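The inventory for the Stillgate house ran to 52 pages, and Jaanus Kalniņš had been paid to close it by February 26, 2025. He worked from the attic down. The garden came last.

Entry 1033 was the patio. He recorded one round table, slatted, with a hedge close behind it. Under contents he wrote "mat, printed, trees in blossom" and "device, clear shell, resembles computer mouse." He put the value of both at 5.
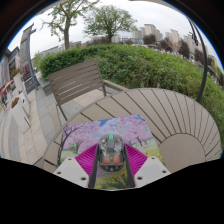

Entry 1033, patio table, with mat and device.

The form had a box for last known use. Adomaitis had left it empty in the June survey, so Kalniņš called the Jalier office.

"There's a device on the table," he said. "What did she do with it?"

"She wrote letters," said the clerk. "One a day, to Amalport."

"To whom?"

"The address is a vacant lot. We have more than 200 returned."

He thanked the clerk and went back outside.

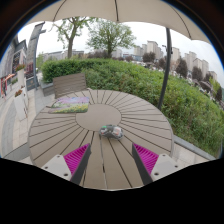

He checked that the umbrella was listed. It was, under a separate number, with the chair. He sat down and read the June survey again. Adomaitis had described the table correctly and the hedge correctly. Under devices he had written "none."

Kalniņš compared the signatures, then the key log. One key had been issued since June, and it was the one in his pocket.

In the box for last known use he wrote "current." He initialed it, turned to the next page, and found that the letters had already been entered there, by date, up to the day after tomorrow.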